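Getting Ink and Tea Off a White Table

I bought a white table for the craft room (I know, I know) and within a week it had a tea ring, two pen marks and a smear of something orange. So I've had plenty of practice!

Tea and coffee first. Mix baking soda with a little water until it's like toothpaste, spread it on, leave it 12 minutes and wipe with a damp cloth. Don't scrub in circles or you'll dull the finish.

For ballpoint, dab on rubbing alcohol with a cotton ball and keep turning it to a clean side, otherwise you just push the ink around. My friend Piret swears by hand sanitizer and it does work, only it takes longer and leaves a sticky patch you have to wash off.

Glue I leave until it's hard, then lift it with an old plastic store card. Never a knife!

And wipe the edges too. I forget mine for weeks at a time, and that's where all the grubby fingerprints end up.
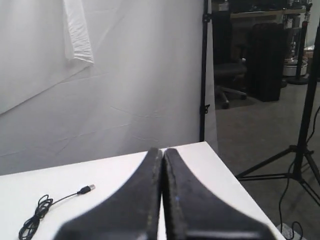
White tabletop, with the straight edge running down to the right.

Next up, I'm tackling the chair cushions, so send me your tricks for felt-tip on cotton.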